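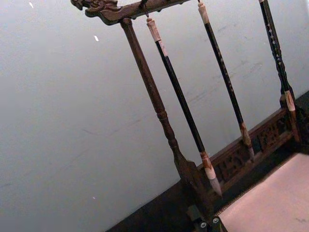
# Stidow: stage blurbs and prop lists, version 2

Home Data Notes Changes Contact

October 26, 2026
By the Stidow maintainers

Stidow is a set of 3,366 short texts about plays, musicals and one-act pieces, taken from the printed programmes and leaflets of three theatres' worth of paper: Tustwood Playhouse, the Parkbridge, and the touring seasons that Pētersons printed for. Each record pairs the blurb with whatever prop list survived alongside it. Many have no prop list. Please read the notes before you train or count anything with it.

## What is in a record

There are 11 fields. The ones people use are title, venue, season, blurb, running time and props. The rest are mostly shelf marks and scanning notes.

- blurb: the text as printed, misspellings and all
- running_time: as claimed by the programme
- props: free text, typed from the stage manager's sheet
- audience: who the theatre said the show was for
- checked: yes or no

Running time deserves a warning. Programmes are written before the show is finished, and the number in them is a hope. Where we had both the programme and the stage manager's report, the two seldom agreed. We kept the programme's number and put the other one in the scanning notes. Anyone publishing a chart of how plays have got shorter should think hard about which of the two they are plotting.

## Blurbs are adverts

We keep being asked whether the set can be used to find out which shows were good. It can't. Every blurb was written by somebody who wanted to sell a ticket, often before the first rehearsal. "Hilarious" turns up in the leaflets for plays that closed early, and "heart-warming" is used for at least one piece that ends with a hanging. The word "forgotten" is attached to stories most of the audience did at school. A sentiment score on this text will tell you that all theatre is wonderful.

The audience field is no better. "Suitable for all" was the default on the Parkbridge form, and it stayed there unless somebody crossed it out.

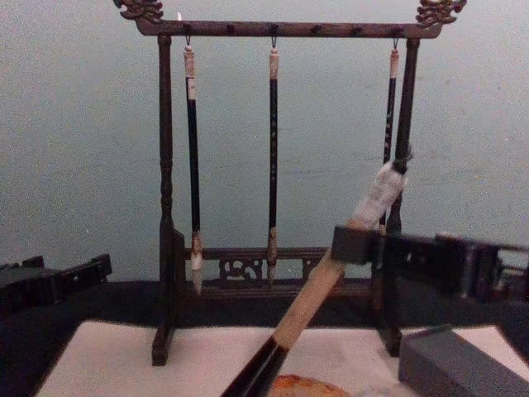 The props field is where version 1 came in for most of its complaints, and the complaints were fair. Stage managers do not agree on what one prop is. Take a dark wooden brush rack with three calligraphy brushes hanging from its crossbar by loops on little hooks: one sheet would call that "desk dressing", the next "rack, with brushes", and a third would give every brush its own line with a note on which actor picks it up. All of those are correct and none of them can be added together. We have left the wording alone and removed the prop_count column, which should never have been there.

## How it was typed

The Tustwood papers were typed twice and the two versions compared. The Parkbridge papers were typed once. For the Pētersons material we used text recognition and read through the results, and we would not swear to the accents. If your work depends on the spelling of foreign names or songs, filter on checked = yes and expect to lose a good part of the set.

Seasons are given as the theatre gave them. A Tustwood season begins in January. The others run from autumn, so a show that moved between houses can look as though it travelled backwards.
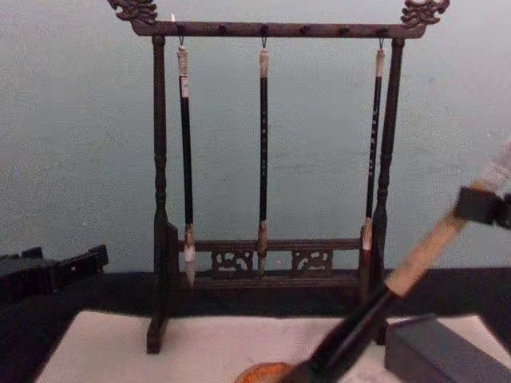 Descriptions of set and props vary in detail, and the detail follows the money. A play with a paid designer gets sentences about turned posts, a fretwork apron under the lower crosspiece and scrolled ends that look like dragon heads; the same piece of furniture in an amateur one-act is "stand, dark wood". If your model decides that professional productions had more elaborate stages, it may only have learned that they had somebody to write it all down. The words "period" and "oriental" also appear on the older sheets with very little behind them. We would not use either as a label for anything.

## Known gaps

- No reviews. We were offered some and turned them down, as they came without dates.
- Pantomimes are thin at the Parkbridge, where the leaflets went in a separate box that we have not been shown.
- Some blurbs were reused from season to season with only the cast changed. These are kept as separate records.
- Songs are listed for some musicals and missing for others, with no pattern we can find.

## Changes from version 1

prop_count removed. Duplicate Tustwood records merged. The line in the old README calling the set "a full picture of regional theatre" has been deleted.

Related
Stidow version 1 (withdrawn)
Typing guide for prop sheets
Parkbridge leaflets: box list
Pētersons touring seasons: scanning notes
Tustwood Playhouse season index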